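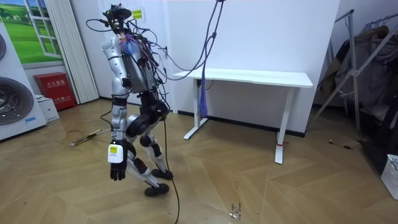 Bornel Rowing and Ball Club is looking for a Community Participation Coordinator

By Brian Kioko, Club Secretary
Posted in June

14 comments | 38 shares

Our club has played handball in the top regional division for many seasons, and the first team is known well in this part of the country. What is less known is the work with people who do not play for the first team and never will. Three seasons ago we opened a recreational handball league for adults in Bornel and in the neighboring town of Drerberg. It began very small. Today 700 players are registered in it, and the league has become too big to be managed in the evenings by people who have another job during the day.

For this reason the board has decided to create a paid position. We would like to fill it before the autumn season, so that the new colleague can take part in the preparation of the schedule.

What the work consists of

The coordinator will be responsible for the recreational league from registration to the final tournament. This means preparing the match calendar, reserving the halls, answering the team captains, and finding referees. The last point is the most difficult one. We have enough referees in Bornel, but in Drerberg we often ask the same few people again and again, and they are tired. The coordinator will organize a beginner course for referees in the first half of the season, together with our head referee.

A second part of the job is the connection between the league and the first team. Every registered player in the league receives a ticket for 2 home matches of the first team. Until now fewer than 200 of these tickets have been used in a season, and we would like to understand why. It may be that the match starts too late for families, or that the tickets arrive by email and are forgotten there. We do not have a finished plan and would be glad if the coordinator came with own ideas.

The third part concerns our partner. The company Athanasiadis, which has its bakery and shops in both towns, will have its name on the sleeves of all league shirts from the coming season. The agreement is signed for two seasons. The coordinator will be the contact person for the company, will order the shirts in the right sizes (this takes more time than one would think), and will write a short report to the company in the winter and at the end of the season.

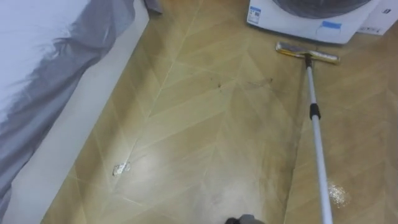

There is also some office work which is not very exciting but must be done. Fees have to be checked against the list of players. The insurance form must be renewed for each team. The league page on the club website should be correct on the evening after the matches, because the captains look at it and write to us when a result is wrong. We use the program Nakau for registrations and results. It is simple to learn and we will show you how it works in your first week.

Whom we are looking for

You have already organized something with many participants. It can be a league, a school tournament, a running event or a summer camp, and it does not need to be handball. You are able to write a clear email and also to make an unpleasant phone call, for example when a hall has been promised to two groups at the same hour. You can work with a spreadsheet without help.

You should be free on most evenings when matches are played, and on one weekend in a month. We say this openly at the beginning, because a previous candidate for another job at the club learned it too late and was disappointed, and we were too.

A driving license is needed, since the last bus from Drerberg leaves before the last match is over. The club has a small van that you may use for work trips. It is old and the second gear needs patience.

A diploma in sports management is welcome but it is not a condition. Experience as a player, trainer or referee is an advantage. If you speak more than one language, please mention it in your letter, as many of our players have come to the region from other countries and feel more comfortable when they can ask their first questions in their own language. I came here in this way myself, through a Drerberg team that was short of a goalkeeper.

What we offer

The position is part-time, 24 hours per week, for one year at first. If the league continues to grow and the agreement with our partner is extended, we would like to make the contract permanent. The salary follows the pay table for club employees, which we send to every applicant who asks for it. Evening and weekend hours are counted as working time and can be taken back in the quiet months.

There is a budget of 900 per season for your own training courses. You can choose them after discussion with the board. You will have a desk in the club office in Bornel, next to the ticket desk, and one day per week can be worked from home. The calendar and the hall reservations are your decision, and the board will not interfere in them unless money is involved.

You will have a seat for all home matches of the first team, and a second one for a guest.

How to apply

Please send a letter of one page and a résumé to the club office, by email or on paper. In the letter we would like to read about one event that you organized and about one thing in it that did not go well. We do not need a photograph or your date of birth. Please add the name of one person whom we may call, and tell this person that we may call.

Applications are read as they arrive. The first conversations take place at the club office and last 45 minutes. Persons who work during the day can come at 7 p.m. In the second round we will invite the candidates to an evening of the league, so that they can see the halls and talk with the captains. Travel costs for the second round are paid by the club.

Every applicant receives an answer, also when the answer is no.

Questions about the position can be directed to me through the office. I am usually there in the afternoon from 3 p.m. to 6 p.m. Please do not ask at the ticket desk on match days, my colleagues there have no information about this position.

Brian Kioko
Club Secretary

Recent items
Season tickets: prices and renewal for current holders
Drerberg hall closed for floor repair, training times changed
Under-16 girls: open training in June
Results of the recreational league, final tournament
Lost property from the last home match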